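藤篮不是摆设，请拿它装零食
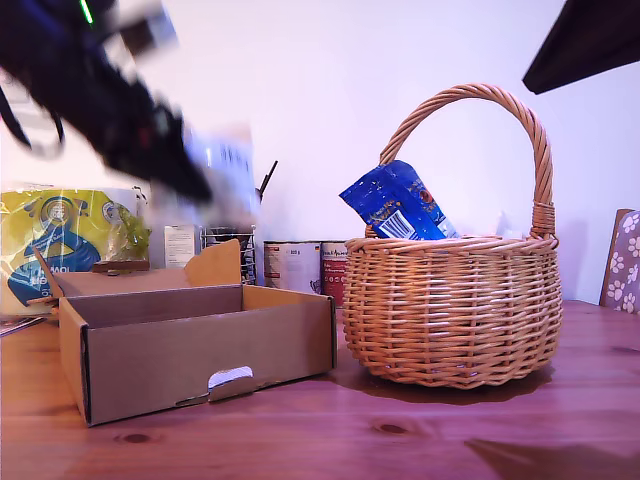 一、先说我的立场

我家的零食，从今年一月起就归一只带高提手的圆藤篮管了。蓝色包装的零食往里一插，袋口歪在外头，谁路过都能顺手拎走（对，包括我自己，半夜那种）。朋友Domnica Ardeleanu嫌乱，说吃的东西就该关进柜子里，看不见，桌面才清爽。我不同意！看不见的零食，下场就是过期。我搬家那回清柜子，翻出来27包，有几包连什么时候买的都想不起来了。

二、纸盒也有纸盒的好

浅口的纸板盒我也爱留，敞着口，墙矮，往桌上一搁就是个托盘，前面还有个半圆的缺口，手指一勾就拉过来。放茶包、放调料小袋都行。可它扛不住重，也怕水，我那个用了5个月，底就软了。所以罐头别往里堆，直接立在桌上就好，标签朝外，找起来快得很。

倒是专门去买一整套收纳盒这件事，我一直想不通。Billska那套要50欧，六个盒子一模一样，盖子还得一个个掀开看。Ivars Kairys买了，用了没多久，盒子摞在阳台上，零食又回到塑料袋里去了……

三、提手很要紧

挑篮子我只看一样：提手要高，跟篮沿接的地方要缠得结实。客人来了，整篮拎到客厅，吃完再整篮拎回厨房，中间不用倒腾。没提手的那种编筐好看归好看，两只手端着，门都没法开。

当然藤编会积碎屑，这个我认。倒过来拍一拍，再拿旧牙刷顺着纹路刷两下，也就一首歌的工夫。Domnica上次来，嘴上还在说柜子好，手已经伸进篮子里了。我下次打算再添一只小的，专门放坚果。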